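Do Small Ovens Really Save You Money?

Every May somebody tells me to stop using the big oven and save a fortune. I have my doubts. The Redik sales page promises "up to 200 a year," and "up to" is doing a lot of work there. 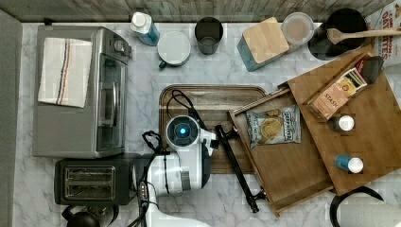
Where the number comes from

I dug through the small print. The Redik figure assumes you bake for 43 minutes every single night. Who does that? I reheat pizza. The Destex people make the same claim with a nicer chart and don't say what oven they compared theirs to.
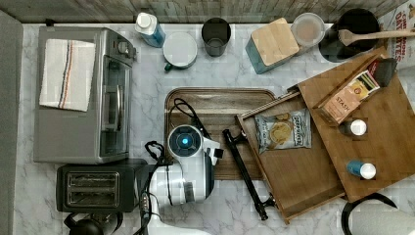 Toaster oven on the left, towel on top, toaster just below.

I kept notes for 10 weeks anyway. My bill did drop, but the weather warmed up in the same stretch, so I can't pin it on cooking. A neighbor in Pryor swears hers was cut in half. She also got a new fridge.

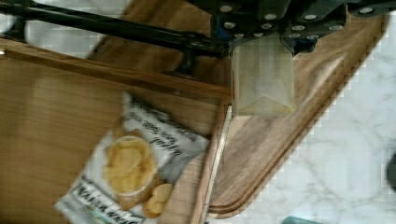
What about the fancy ones?

Miletti wants 1,773 dollars for a countertop model that talks to your phone. At that price the savings would have to run for years, and I don't trust the hinges to last that long. Reviews are mostly from people who'd owned it a week.
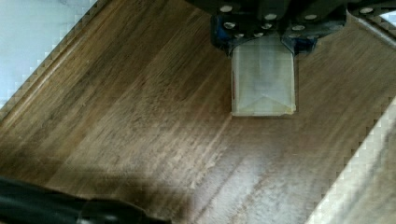

If you already have a small oven, use it for small things. I wouldn't buy one to get rich. Next month I'm going after the people who say cold water washes just as well.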